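Evaluation of the Trisel two-finger gripper kit for bench use

Project report, Fumiko Imai
Supervised laboratory module, submitted January

1. Purpose

The department asked for an assessment of the Trisel gripper kit, sold by Gakeck, before ordering further units for the teaching laboratory. The kit is offered as a complete add-on for small arms and contains the gripper body, a pair of finger pads, a wrist camera with bracket, one cable loom and a licence for the Wastano control software. This report covers assembly, grip repeatability and the usefulness of the wrist camera. Price and warranty were outside the scope.

2. Assembly

The printed guide was followed without outside help. Mechanical assembly took 22 minutes. Most of that went on the cable loom, which has to be passed through the bracket before the camera is fixed, although the guide shows these steps in the opposite order. The bracket then had to be removed and refitted. The screws supplied were of the correct length and none was missing.

Wastano found the gripper at the first attempt. The camera was not listed until the software had been closed and opened again. The same thing happened on the second computer, so it is recorded here as a fault of the software and not of the machine used.

3. Grip test

Each trial consisted of one pick from a marked position, a lift, a short hold and a release at a second marked position. A trial was counted as failed if the object slipped, turned visibly in the grip or was released outside the marked area. 500 trials were run with a plain block and 100 with a rounded plastic bottle.

With the block there were 2 failures, both early in the first session and before the closing force had been adjusted. With the bottle there were 22 failures. In most of these the bottle turned between the pads during the lift. The default closing force is too low for curved objects, and the setting is kept in a submenu which the guide does not mention. Raising it by one step reduced the turning but left marks on the label.

4. Wrist camera

The camera has a fixed focus. Wastano offers a manual exposure slider but no focus control. The sales leaflet describes the camera as suitable for guiding a pick, and this was checked by jogging the arm by hand while watching the live view.

The finger pads sit in the lower right corner of the view and do not appear in full. At short range they are blurred, and over a plain pale surface there is very little in the picture from which to judge distance.
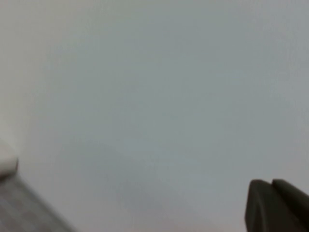 Jogging was therefore done with one eye on the arm itself and the live view used only as a check. A patterned mat placed under the objects made the height easier to judge, and the remaining camera work was carried out with it. The bracket used in an earlier module, made by Iglesias, allows the camera to be tilted. The Trisel bracket does not.

5. Findings

The gripper is adequate for flat-sided objects and can be recommended for the first-year exercises. For curved objects the closing force must be set by hand before each session, as the value is not saved when Wastano is closed. The camera should be treated as an extra. If further units are ordered, the version without it should be requested, and the laboratory notes should include a corrected order for fitting the cable loom.

Contact the teaching laboratory | © Fumiko Imai | Back to top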